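Went to the Stanora open day in June. They had the doors open from 10 in the morning and let people stand fairly close to the cells. Notes follow, mostly on gripping and sensing, as that is my line of work. Long thread, mute if needed.

Layout first. Three demo areas: palletising, a bin-picking cell, and a bench at the far end with a single arm doing mixed household goods. The first two had queues. I spent most of the afternoon at the third.

Palletising in brief. Competent, fast, already familiar to anyone who has been in a warehouse lately. The cell was built by Cloltaveck, who also supplied the conveyor. Layer pattern was fixed in advance. I asked about mixed cases and was told "next year".

Bin picking was better. Matt castings in a deep tote, structured light from overhead. It handled the middle of the tote well and slowed down a lot near the walls, where the approach angles run out. The operator cleared one part by hand while I was there and logged it as an intervention. Good practice. Plenty of stands would not have logged it.

Now the household bench. Two-finger parallel gripper, small camera at the wrist, control software called Prerer. The tasks use cardboard and soft furnishings, so you get one material that creases permanently if you squeeze it and another that gives way before you reach it.

The wrist view was up on a monitor beside the bench. I find it more useful to watch than the arm itself. From the side you see a tidy motion. From the wrist you see how much of the picture the gripper takes up, and how little of the target is left over for the software to work with.
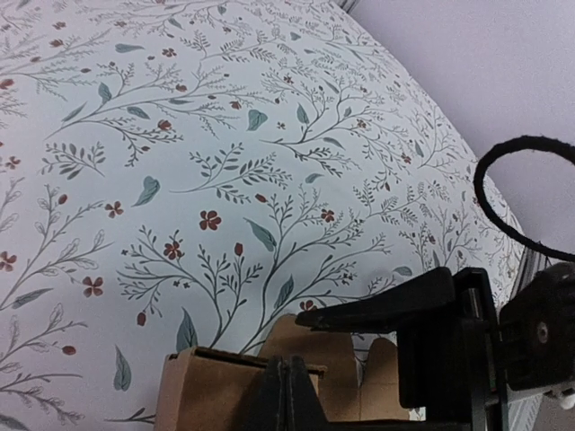

Wrist camera view at the household bench: gripper finger over the cardboard, printed fabric behind.

Look at the fabric. White ground, thin branching stems, teal leaves, small rust-red flowers. For a person that is furniture. For a vision system it is a great deal of fine edge detail directly behind a plain brown target. I asked if the print was chosen for that. Answer: yes, they had a plain grey cover before and the results were too flattering.

It also curves. The print bends and creases with whatever padding is underneath, so you cannot treat the background as a flat plane and subtract it. I had assumed depth would sort this out. At that range, with a small camera, apparently not reliably.

The cardboard has its own problem. Tall flap, slanted top edge, and a narrower rounded tab next to it. Thin sheet seen close to edge-on gives you almost nothing. Their approach is to estimate the panel from its face and then infer where the edge must be, instead of searching for the edge itself.

Question from someone near me: why not use suction? Reply was that corrugated board can be picked with suction on the flat faces but the tabs are too narrow for the cups they have. Also the cups mark the fabric. Fair enough.

Some numbers, as quoted by the engineer at the bench. Control loop for the fingers at 31 Hz. Closing force on cardboard capped at 13 newtons. Over 20 training sessions went into the current model, all recorded on that same bench. I did not see a written spec, so treat these as spoken figures.

That last one is where I would push. One bench, one wall colour, one set of lights. I asked what happens in a different room. They have a second site under a partner, Aubert, where the same model runs on a copy of the rig. Success rate there is lower. They would not say by how much, but they did volunteer that it was lower.

Recovery behaviour. On a missed grasp the arm backs off, waits 2 seconds, takes a new view and tries again. The wait is there to let soft items settle. It looks like hesitation and several visitors took it for a crash. A status light would fix that.

Fingers are long, flat and tapered. Nice for getting in behind a flap. Less nice for visibility, as a tapered finger seen from the wrist covers the contact point at the moment you want to see it. They are considering shorter ones. I would consider moving the camera.

Cable management on the demo rigs varied. Palletising cell immaculate, research bench less so. Normal.

Safety was handled sensibly. Reduced speed throughout, a line on the floor, a member of staff within reach of the stop button. One child crossed the line and the arm was paused before I had noticed.

Things I did not get to see: the calibration routine (done before opening), any run with the lights dimmed, and the tool changer, which was on a table with a sign saying ask us. I asked. The person who knew was at lunch.

Parking was fine. Coffee ran out at 3. If anyone went to the morning session and caught the calibration, I would like to know whether they use a board or do it off the fingertips.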